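**Staged shadow randomisation** is a method for training robot arms in simulation, in which the direction and softness of cast shadows are varied in steps while the rest of the rendered workcell is held still. It was developed by Sajib Biswas and Tadeo Olivares at the Gidbridge laboratory and is usually tested on the Kodikara tasks, a small set of tabletop exercises with dice and flat card targets. The method is one of several answers to the problem of moving a control policy from a simulator to a real arm.

## Background

A policy trained only on rendered pictures often does worse when it is given pictures from a real camera. The common remedy is to vary everything in the simulator at once: colours, textures, lighting, camera position and the objects on the table. This is known as domain randomisation. It works, but training takes longer, and it is hard to tell afterwards which of the changes mattered.

Biswas had worked on an earlier sorting project, Skalico, in which a policy learned to reach for the dark patch beside an object when the lamp stood low. The fault did not show up in the simulator, where the light had always come from one direction. Olivares suggested treating the shadow as a variable of its own, and the two began work on the method the following January.

## Method

Training is divided into stages. In the first, a single light is fixed above the table and the policy learns the task with short, soft shadows. In each later stage the light may move further from the vertical, so that the arm throws a longer shadow over the work surface. The full schedule has 11 stages. A stage ends when the policy reaches a set success rate on fresh layouts, and if it fails to do so the light is moved back one step.

Three rules apply throughout:

- The table, walls and overhead structure keep the same colours and positions.
- Objects are placed at random, but no die may start on the card.
- The shadow of the arm itself is always rendered, even where this slows the simulator.

The last rule is the most costly. Many simulators leave out the robot's own shadow or replace it with a plain dark disc, and the authors found that policies trained in this way tended to hesitate when the real gripper's shadow crossed an object.

## Kodikara tasks

The Kodikara tasks were written for the same project. The basic exercise uses a square of cardboard and three dice in different colours. The arm is told which die to pick up and must set it down on the card without moving the other two. Harder layouts place two dice close together, which leaves little room for an open finger to pass between them, or put a die against the edge of the card, where a clumsy grasp will shift the target as well.

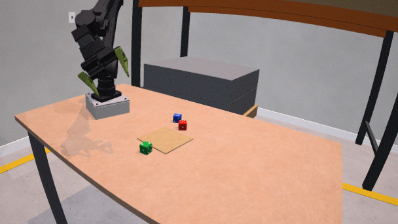 A trial is counted as a success only if the named die is resting fully on the card when the arm returns to its starting pose. Dice that land on the card and roll off are counted as failures, and so are trials in which the card ends up off the table. Which face of the die is uppermost does not matter.

## Results

The main test on a real arm was made up of 245 trials. The policy trained with staged shadows succeeded in 84 per cent of them. Most of the failures came from layouts with two dice close together, where the gripper knocked the second die while closing on the first. In 18 trials the arm stopped short of the die and did not attempt a grasp.

Biswas and Olivares also trained a policy on the same range of light positions without the stages, drawing them at random from the start. It reached a similar result in the end but needed more training time, and its early behaviour was erratic – some runs had to be restarted. They took this as evidence that the order of the stages helps with speed more than with final accuracy.

## Criticism and later work

The method assumes one main source of light. In rooms with several lamps or a large window the shadows overlap, and the schedule gives no guidance on how to combine them. A group at Sistatach repeated the work with two lights and reported that the stages became hard to order, as moving one light often cancelled the effect of the other. The same group questioned the choice of dice, whose strong colours make them easy to find even in deep shade.

Olivares has since replaced the coloured dice with grey blocks in part of the task set. Results for these layouts have not been published as of 8 September 2024.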